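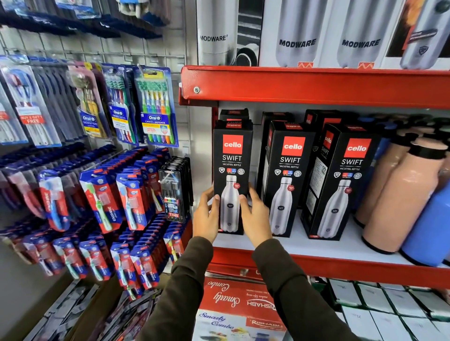 Tamara Lytvynenko wrote to me that a vacuum flask doesn't keep anything hot at all, it only slows down the losing of heat, and would I please change my first line. Fair enough! I've changed it.

Vacuum flask

A vacuum flask is a bottle inside another bottle, joined at the neck, with most of the air sucked out of the gap between them. Heat has a hard time crossing a gap with hardly any air in it, so your tea goes cold slowly (and your squash warms up slowly, it works both ways). People also say vacuum bottle, insulated bottle or just flask, which is what I grew up saying.

History

The idea came out of the laboratory. James Dewar built one in 1892 to hold very cold liquids, and glass ones for the home followed in the early years of the next century. Steel took much longer to catch on, and my gran never trusted it. She had a tartan glass flask that rattled from the day my uncle dropped it until the day we cleared her kitchen.

How it works

Heat gets about in three ways. It can pass through a solid, be carried along by moving air or liquid, or travel as radiation. The gap deals with most of the first two, and a shiny surface on the walls bounces back a good deal of the third. What's left mostly escapes through the neck and the lid, so a narrow neck helps and a badly fitting stopper ruins everything.

Glass or steel

Glass flasks insulate very well, but they break, and a broken one has to go straight in the bin because of the splinters. Steel ones put up with being dropped (mine has been down the steps at Zallard twice) though a bad dent can spoil the vacuum. You'll know if the outside feels warm soon after filling.

Sizes

My own two are 900 ml, for long walks, and a little one that does a single mug. Don't judge by the outside, as the double wall takes up more room than you'd think.

Care

Fill it with hot water first and leave it for a few minutes, then tip that out and put your drink in. Wash the stopper separately and store the flask with the lid off. For tea stains I use bicarbonate of soda and hot water, left overnight. Milk is best carried in its own pot. Fizzy drinks should stay out altogether, as the pressure can make the lid fly off.

See also: tea cosy, lunch box, hot water bottle

Last changed 4 September 2021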